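Week 7 handout: notes before our visit to Clelby

Welcome back, everyone! I know the middle of term is a heavy stretch, so I've tried to keep this one friendly (it did get away from me a bit, sorry). We'll be at the Clelby open day in July, and the group running the kitchen bench, Hisine, has kindly kept a spot for up to 25 of us. Please be in the foyer by 1:20 pm so we can all sign in together.

The demonstration is a pouring task. The arm picks up a pitcher, brings it over to a drinking glass and tips it, which you and I do every morning half asleep, and which has kept some very clever people busy for years. Think back to our lecture on contact and fluids. The weight in the gripper changes the whole way through the pour, the lip of the pitcher has to stay over the glass while the wrist turns, and clear plastic and clear glass are both miserable things for a depth camera to look at.

Hisine trained their controller, Radine, on 3000 pours guided by hand. The older one, Quan, follows a fixed tilt curve worked out beforehand, and they plan to run both so you can compare. Do watch the last second or so of each pour, when the pitcher comes back upright, as I find that's where the two differ most.

While you're there, please jot down where the arm slows, how close the pitcher gets to the glass, and anything nearby on the counter that it has to keep clear of. Rough sketches are lovely and I'm very happy to mark them. The write-up is worth 20 marks and one page is plenty.

Background reading starts on page 53 of the course reader. If you only have time for one section, make it the one on wrist torque, and bring your questions along, the odd ones too!

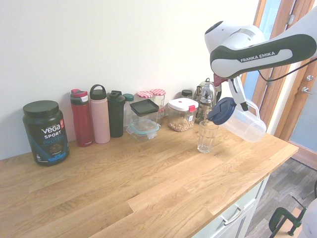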